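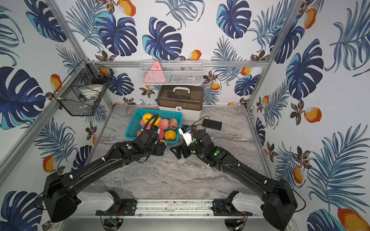
Two robot arms and one basket of peaches. The wallpaper has mangoes on it. The arms are not fooled by the mangoes.

When a Robot Gets a Job, What Happens to Everybody Else?

25 October 2022

Grown-ups worry about robots taking their jobs. They have worried about this for a very long time, mostly while complaining about those same jobs. So let's go and look at a place where robots did turn up for work, and see what changed for the people who were already there.

The place is called Tavgate. It is a packing house in the town of Dremidcombe. Fruit comes in at one end on trucks, and at the other end it goes out in baskets, ready for stores. In the middle, people used to do all of the picking up and putting down. Now robot arms do some of it, and the people do other things, including looking after the robot arms.

What does a fruit robot do?

It picks up a piece of fruit and puts it somewhere else. Then it does that again. If this sounds boring, you have understood the job perfectly.

A robot arm is a bit like yours. It has joints that bend, and motors where you have muscles. At the end is a gripper, which is a kind of hand with very few fingers. You can't wave much with a gripper, but you can hold a basket steady or pinch a peach.

The arms at Tavgate work in pairs because one arm has the same trouble you have when you try to open a jar with one hand in your pocket. Two arms can share. While one keeps the basket from sliding away, the other can get on with the fruit.

Why is a peach so hard?

Robots have been building cars for ages. A car door is the same shape every time, and it doesn't mind being grabbed. A peach is different. No two are quite alike. Some are big and yellow, some are small and pink, and some still have a leaf on. They roll. They hide behind each other. And if you squeeze one too hard you have made jam, which is a different department.

Your hand solves this without asking you. You feel the peach, your fingers stop squeezing, and you carry on thinking about lunch. A robot has to be taught every bit of that. It needs to know where the peach is, which way to come at it, how hard to hold it and when to let go. Letting go sounds easy. For the first few weeks at Tavgate it was the part that went wrong most, and one arm carried the same peach back and forth like a child who won't share.

Who teaches the robot?

People who are good at packing fruit. The company that set up the arms is called Homis, and its engineers know a great deal about motors. They did not know much about peaches. They kept asking questions like "How do you know it's ripe?" and the packers kept saying "You just do," and everybody went away to have a coffee.

In the end the packers showed them. They did the job slowly, over and over, while the engineers watched and took notes. It took 40 practice sessions before the arms could fill a basket without an accident. The packers said this was quite slow for a new starter. They also pointed out that the new starter never said thank you.

So what happened to the jobs?

This is the part you should read carefully, because people who sell robots tend to say it fast.

Before the arms came, 74 people worked on the packing floor. None of them was fired. But when 3 people retired in March, the company didn't hire anyone to take their places. That means there were three jobs in Dremidcombe that someone else might have had, and now they don't exist. You can't see a missing job, so it's easy to forget to count it.

Some jobs changed instead. Four packers became what Tavgate calls arm minders. An arm minder keeps an eye on several pairs of arms, clears up when fruit goes rolling, and presses the stop button when something looks silly. They get paid a little more than before. They also get called over whenever a machine beeps, and the machines like to beep.

Other people do almost what they did before. Somebody still has to look at each basket and decide if it's good enough to sell. Somebody still has to deal with the plums, which the arms haven't learned yet.

What got better?

Backs and wrists, mainly. Packing fruit means making the same little movement all day long, and that hurts after a few years. Robots don't get sore wrists. They do wear out, but then you can order a part, and so far no one sells parts for grandmas.

The night shift is shorter now too. The arms don't mind the dark hours, so fewer people have to be awake for them.

What got worse?

The talking. When packers stood side by side they could chat all day. They knew about each other's kids, dogs and bad knees. An arm minder walks up and down alone, and the arms have no news.

Some people also miss being quick. If you have spent years becoming the fastest packer in the building, it feels odd to be told that your job is now to watch. Watching is tiring in its own way. Try staring at your washing machine for an hour in case it does something wrong, and see how you feel.

And some things are just different. The break bell used to ring for everyone at once. Now the minders take turns so that there is always a person near the stop button. The Boyer building across the road, where the plums are packed, still has the old bell, and you can hear it from Tavgate if the windows are open.

Could a robot do it all?

Not yet. The arms are good at one small job in one tidy spot. They can't unload a truck, mop up a spill, notice that the new person looks lost or work out why there's a frog in the crate. (There was a frog. It was carried outside by a human, who was late for her break because of it.)

They may learn more. When they do, somebody will have to decide which jobs go to machines and what happens to the people who did them. The arms don't decide that. It is decided by people in meetings, and some of the people who read this will be in those meetings one day.

Try it yourself

Put on a pair of thick winter gloves. Fill a bowl with peaches, or with oranges if it isn't peach season. Now move them one by one to another bowl, using only your thumb and one finger on one hand. Your other hand is allowed to hold the bowl and nothing else.

Once you can do that, shut one eye and do it again. Then keep going until dinner, and ask to be paid.

Words to know

Automation: getting a machine to do a job that a person used to do.
Gripper: the part of a robot arm that grabs things.
Joint: a place where an arm bends, on you or on a robot.
Shift: the hours that a person is at work.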